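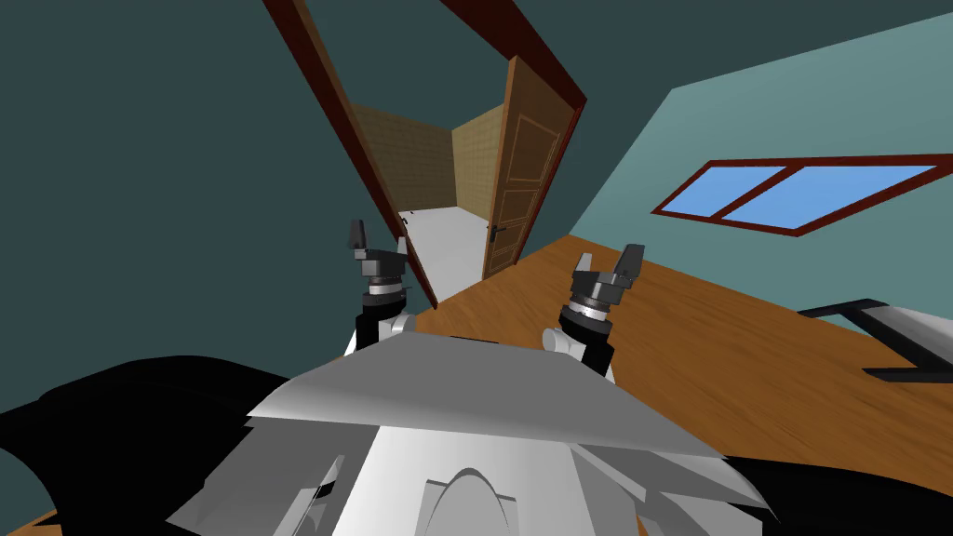
Image: Zistard

Cleaning a bisque doll with a painted face

I bought a Cerkik bisque doll in July, 9 inches tall, and the cheeks are grubby. The seller said to use washing-up liquid. Is that safe? I don't want to lose the blush. The wig is glued on.
Lilibeth Dagdag

Check whether the colour was fired on first. Dampen a cotton bud with plain water and try it behind the ear. If any pink comes off, stop - it's cold painted and needs dry dusting only. If not, one drop of washing-up liquid in a cup of water is fine. Keep it away from the wig line and the eyes, as the plaster inside can soften.
Kenneth Layug

I use baby wipes on mine, never had a problem. Have 80 dolls.
Felicidad Abella

Wipes leave a residue. I'd go with Kenneth's way, and do it in 2 sessions if the dirt is stubborn.
Agustina Herrera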